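Home > Courses > Work and Technology > Handouts

We use cookies to remember your settings. Accept / Manage

Handout 6: Automation on the Repair Floor

Read this before the September session. Bring the worksheet from Handout 5 with you.

1. The case

Jikus refurbishes servers. Used machines come in by the pallet, get stripped, tested and rebuilt, and go out to resellers. The site in this case is the Zetunness plant, which handles 2,000 machines in a normal month and employs 112 people on the repair floor. Two years ago the plant started moving part of the board work to robot arms. The cells were put in by an outside firm, Śliwiński, under a service contract.

2. What the job was before

A board technician did the whole job on one machine: open the chassis, check the board, work on the processor socket, reseat the memory, run the tests, close up, sign the sheet. Pay went up with the number of board types a person was cleared to work on. New hires sat next to an experienced technician for 12 weeks.

Most of the injuries on record were small. Sore wrists and eye strain made up the bulk of them. Bent socket pins were the most expensive mistake, and technicians were written up for them.

3. What changed

The job was split. People still open the chassis, clear loose cables and decide if a board is worth saving. The arm takes the work around the socket. A person then runs the tests and signs.

Three new job titles appeared: cell operator, cell lead and exception technician. The last one handles whatever the arm gives up on. In the first full month that came to 867 machines – far more than the plan allowed for. By the end of the first year it was down to 300 a month.

No one was laid off. Open positions were left unfilled, though, and the night shift was cut to a small crew.

4. What people on the floor said

- The work is easier on the hands and harder on the attention.
- Exception work is all difficult cases, with no easy ones in between.
- Trainees see fewer ordinary repairs, so they learn more slowly.
- The write-ups for bent pins stopped, but it is not clear who answers for a bad board now.
- The old pay steps no longer match the jobs.

Keep the last two points in mind when you read the Brurkivness agreement in the course packet. It deals with both.

5. The socket task

Space is tight here, with memory slots on one side of the socket and capacitors on the other.

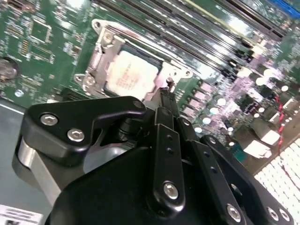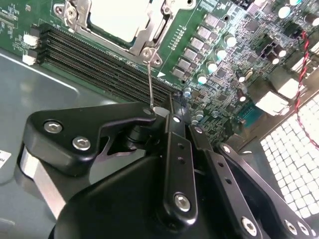
6. For discussion

Which parts of the old job required judgment, and where did they go? Should exception technicians be paid more than cell operators? If the arm damages a board, what should the sign-off sheet say?

Write one page and hand it in at the start of class.

Back to top | Contact the department | Copyright Work and Technology Program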